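Chapter 3
Keeping What You Have: Stocks, Bones and Odds and Ends

If you have ever stood in front of an open fridge at the end of a long day, looking at half an onion, a limp bunch of celery and the frame of last night's chicken, then you already know most of what this chapter is about. We tend to think of stock as something for restaurants, with great tall pots and somebody up at dawn to skim them, but it began in home kitchens and it is still very much at home there. All it asks of you is a bit of time and a pot with a lid.

In the last chapter we spent a good while on knives and the shapes you can cut with them, and I hope you kept your trimmings (I did ask you to, if you look back!). Onion ends, carrot tops, parsley stalks and the dark green part of the leek all have plenty of flavour left in them. Put them in a bag in the freezer and keep adding to it until the bag is full. Leave out cabbage and its relatives, which turn a stock sour and sulphurous, and go easy on beetroot unless you fancy pink soup.

My own teacher, Kolbrún Blöndal, kept her freezer bag going from March right through the winter, and she judged every student by the colour of their broth. She liked it the shade of weak tea. Mine was more like dishwater for the first few months, and it was a long while before I learned to brown the bones first and to leave the pot alone once it was on.
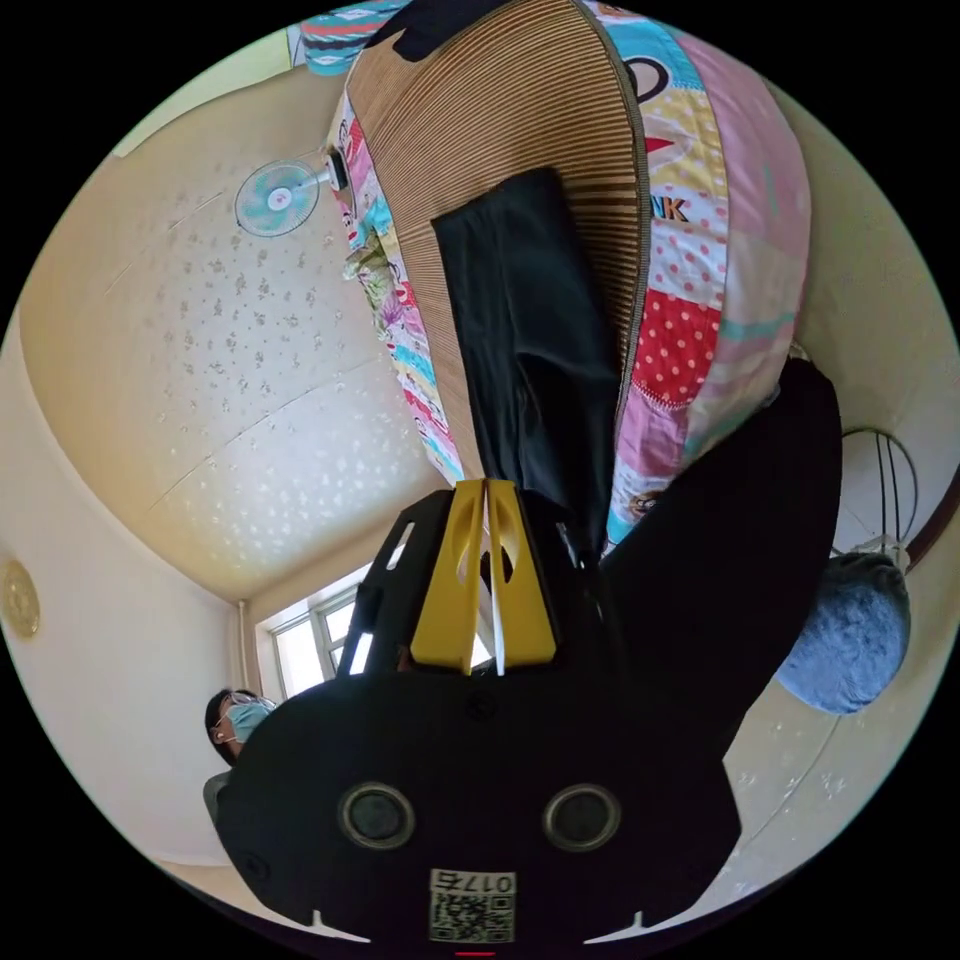
Figure 3.1 A gripper with two yellow fingers.

We will make three stocks in this chapter: a plain vegetable one, a brown chicken one, and a fish stock that is ready in well under an hour. Each is built the same way. You start with cold water, bring it up slowly, skim off the grey foam, and then let it tick over at a bare simmer, with only a bubble or two breaking the surface. A hard boil will make it cloudy, and although cloudy stock tastes perfectly fine in a stew, it's a bit of a disappointment in a clear soup.

Salt comes at the very end, or even later, when you use the stock in a finished dish. Gerasimos Deligiannis, whose lentil soup you will meet further on, leaves it out altogether until the lentils are soft, and his soup is the one my family asks for by name.

Before you begin, read through the notes on cooling and storing in Section 3.2, and clear a shelf in the fridge.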